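Reviews > Books & Games > Myth and Folklore

Reading time: 6 minutes

Birkgate Animal Lore Deck

By Abundio Palacios

The Birkgate deck is a boxed set of reference cards on animals in folklore, published by Damimska and written by Santino Zúñiga. Each card covers one animal in one tradition. The front has a line drawing and a name. The back has a short account of the belief, a note on where it was recorded, and a source. There is also a booklet with an index, a map, and the rules for two simple games.

I have had the deck since September and have used it mainly for preparing talks at the library. I bought my copy.

The first thing to say is that the deck is organized by animal and then by region, so the hare has several cards and you can lay them next to each other. This works well. The card for East Asia gives the rabbit in the moon, who pounds the elixir of life in Chinese tradition and rice cakes in the Japanese one. The card for Mexico gives the Aztec version, in which a god throws a rabbit at the moon to dim its light. The British and Irish card is about witches who turn into hares to steal milk, and who can be identified later by a wound in the same place the hare was hurt. Those are very different stories, and most popular books on the subject squash them together under a heading like "trickster" or "moon animal." Zúñiga leaves them apart and lets the reader compare.

The owl cards are the best in the box. The little owl of Athena gets a card, and so does the lechuza, the witch-owl of northern Mexico and south Texas. The lechuza card is careful to say that tellings vary from family to family. It gives two of them and does not try to pick the right one. I grew up hearing a third, which is missing, but I don't hold that against it.

The toad cards cover the toadstone, a jewel that was supposed to grow in the head of an old toad and protect the wearer against poison. The text explains that many of the stones set in rings under that name were the fossil teeth of a fish. I knew this already, but it is explained in 3 sentences, which is shorter than I have ever managed when speaking about it. 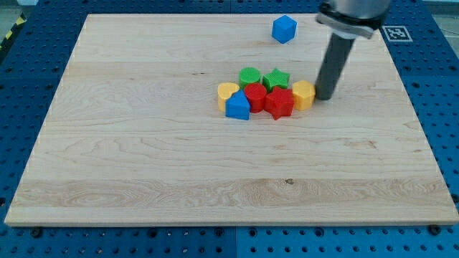
Seven plastic shape blocks on a figured maple board.

The weaker cards are the ones on sea animals. The whale that sailors mistake for an island appears on a card marked "medieval Europe," and the text mentions the bestiaries and Saint Brendan but says nothing about Sinbad, who has the same thing happen to him on his first voyage. There is no cross-reference in the index either. The seal cards have a similar problem. The selkie of Orkney and Shetland is covered well enough, but the closely related swan-maiden stories are filed under swan, and nothing on either card points to the other. A beginner could read both and never notice that the plot is the same: the stolen skin or feather dress, the marriage, the children, the finding of the hidden skin.

Insects get very little room. There is one bee card, for the custom of telling the bees about a death in the house, and one for the scarab. I would have liked crickets, death-watch beetles, and moths. The death-watch beetle in particular is a strange omission in a deck that is otherwise fond of omens.

Sources are the main reason to choose this over cheaper sets. I also own the Zenum folklore cards, which have color art and gold edges and look better on a shelf. The Zenum cards give no sources at all, and several repeat claims that I have never been able to trace to anything earlier than a website. Birkgate puts an author and title on every card. I checked a handful against books I have at home and found one mistake, a collector's work credited to the wrong county. The publisher has a corrections page, and that one was already on it.

The writing is plain. Zúñiga says "people in this district said" and "one woman told a collector," which I prefer to "the ancients believed." When a story was written down by a clergyman or a traveler who may have improved it, the card says so.

Print quality is average. The stock is thin and the cards stick together when new. After 6 talks, with people handing them down the rows, the corners on mine have gone soft and the raven card has a crease. The box is a plain tuck box and the flap tore early. I moved the deck into an old Dal Bello cigar tin, and it fits with the booklet folded in half. The type on the back is small. Anyone who needs reading glasses will need them here, and it is hard going in low light.

The games can be skipped. In the first, players match an animal to a region, and it is over as soon as someone has read the deck. The second asks players to build a story from a hand of cards and is better with a group that already likes telling stories. My niece and her friends played it for an evening and then went back to reading the backs of the cards aloud, the owls mostly.

Damimska says the first printing was 1000 copies, and my local shop has had trouble getting more. There is no digital version. A larger edition with extra birds is listed as planned, with no date given.

Good: sources on every card, regional versions kept separate, clear writing, the owl and hare sections.

Bad: thin stock, weak box, small type, few insects, poor cross-references between related stories.

For someone who gives talks, teaches, or writes and needs a quick and honest starting point, I would recommend it. A person who wants something handsome to give as a present may prefer the Zenum set. Children under ten will probably find the text dry, although the drawings are clear and the raven is very good. I plan to keep using mine, and I have written the missing references for the whale, the seal, and the swan on the cards in pencil.

Contact | Copyright Abundio Palacios | Back to top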